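Home | Essays | Food | Letters | About | Subscribe

Keep the Jar

by Shafiq Roy

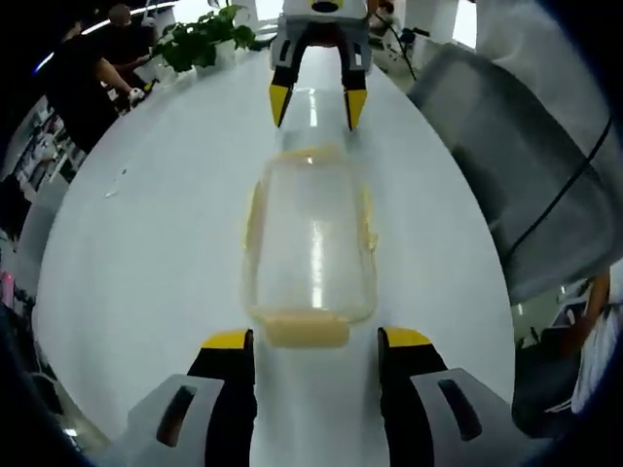 A glass jar and its yellow lid on a white table, with a little still left inside.

My mother did not throw away a glass jar in her whole life. When I was a boy in her kitchen I thought it was because we were poor, and maybe in the beginning it was. But later we were not so poor, and the jars stayed. They stood in a line above the stove with lentils, with salt, with buttons, with a dead watch that she wanted to repair.

I live now in a building of 62 apartments, and on Tuesday evening I carry my recycling down to the basement. The glass bin is always the heaviest. I look in it, I admit this. I see jars from pickles, from honey, from mayonnaise, many with the lid still on and a thin yellow layer on the walls. Somebody paid for this glass, used what was inside for two weeks, and then said goodbye to it.

My neighbor Afroza Paul tells me that I am sentimental. Recycling is a good system, she says, and the jar will be a jar again. I respect her opinion, but I do not fully agree. To melt glass you need a very hot furnace, and before the furnace a truck. To use a jar a second time I need warm water and a spoon of baking soda.

The real obstacle, I believe, is the washing. A jar with something oily on the walls is an unpleasant object. The shoulder is the worst part, where the glass turns in toward the neck and the sponge does not want to go. The hand of an adult does not fit. So we stand at the sink for a moment, we look at it, and we decide that our time is worth more than this. I have made the same decision, more than once.

My method is simple. I lay the jar on its side on the table with the lid off, and I take out what I can with a long spatula. What comes out goes on bread. Then hot water to the middle, a little soap, a handful of dry rice, the lid on again, and I shake it hard. The rice goes where the sponge cannot go. For the label I have no good advice. Some come off in one piece and some will be there after all of us.

In October a shop called Filora opened on our street. They sell empty jars, new, for 9 dollars each, so that people can have a nice pantry. They are beautiful, I held one. It had almost the same shape as the jar from which I had finished the mustard that morning. A woman before me in the line bought a full set, and I wanted to invite her to our basement.

I do not ask that everybody keeps everything. My own shelf has a limit, and my wife is the one who decides where it is. But keep one. Put rice in it, or nails, or the small coins. You will have a jar that closes well, and you already paid for it.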